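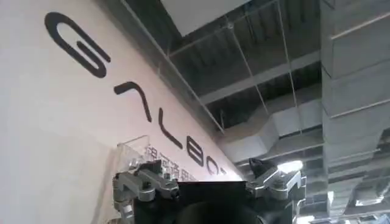
Wrist camera: Sutach or Veston for a two-finger gripper?

Hi all! I'm trying both on our arm (jointed silver fingers, black body) and I can't decide. With the arm tilted up, the ceiling light glows so bright that I worry about exposure. Which copes better?

Montri Wongsuwan
I ran both for 700 grasps, bless them, and kept the Veston. Do lock the exposure first, and take your time over it!

flalem8
Sutach. Cheaper cable.

tall_pete
Either, but redo your hand-eye calibration after swapping.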